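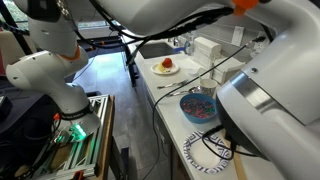 The Plunudstead Public Library District will extend evening hours at its Candwood and Soliman branches beginning in January, following a vote by the district's board of directors to approve a revised operating schedule.

Under the new schedule, both branches will remain open until 9 p.m. on four evenings a week. They currently close at 6 p.m. Opening times in the morning will not change, and weekend hours at all locations will stay as they are.

The decision follows a survey of cardholders conducted by the district in the spring. The survey drew 3,619 responses, the largest number the district has received for a survey of this kind. Of those who replied, 1,089 said they were unable to visit their nearest branch during its present hours because of work or school. Requests for later closing times came most often from residents living near the Candwood branch, where the reading room is also used by students from the adjoining neighborhoods.

"Residents told us plainly that the building is closed when they are free to use it," said Liviu Grecu, director of the library district. "The new schedule responds to that. It also gives our staff a predictable set of evening shifts, which they had asked for."

Borrowing, returns, public computers and printing will be available throughout the added hours. The reference desk will be staffed until 8 p.m. Study rooms may be reserved for up to two hours at a time, with the last reservation of the evening ending fifteen minutes before closing. Children under 12 must be accompanied by an adult after 6 p.m., in keeping with the district's existing policy.

The children's room at Soliman will continue to close at 6 p.m. while its lighting and flooring are replaced. That work is expected to be finished by the end of March. Picture books and early readers will be moved to shelves near the main entrance in the meantime, and the Saturday story hour will meet in the community room.

The board also approved changes to the district's lending rules. The limit on renewals for most books will rise from one to 2, provided that no other cardholder has placed a hold on the item. Films and music will keep their current limit of one renewal. Interlibrary loans remain subject to the terms set by the lending library and cannot be renewed through the district's website.

A proposal to add evening hours at the Cemero branch was deferred. The branch shares its building and parking lot with the township clerk's office, and the present lease does not allow public access after 6 p.m. Mr. Grecu told the board that discussions with the township had begun and that he expected to report on them in April. Several Cemero residents spoke in favor of the proposal during the public comment period — one asked that a book return be installed on the street side of the building whether or not the hours are changed. The board referred that request to staff for a cost estimate.

Funds for the additional shifts will come from the district's operating budget. No change to the library levy was proposed. Part-time staff members at the two branches will be offered the new hours first, and any positions still open after that will be posted publicly in December.

In other business, the board accepted a gift of 400 large-print titles from the estate of a former cardholder. The books will be cataloged at Candwood and divided among the three branches according to demand. Homebound residents enrolled in the district's delivery program may request them by telephone once cataloging is complete.

Printed copies of the new schedule will be available at all branch service desks in December. The board's next regular meeting will be held at 7 p.m. in the community room of the Soliman branch and is open to the public.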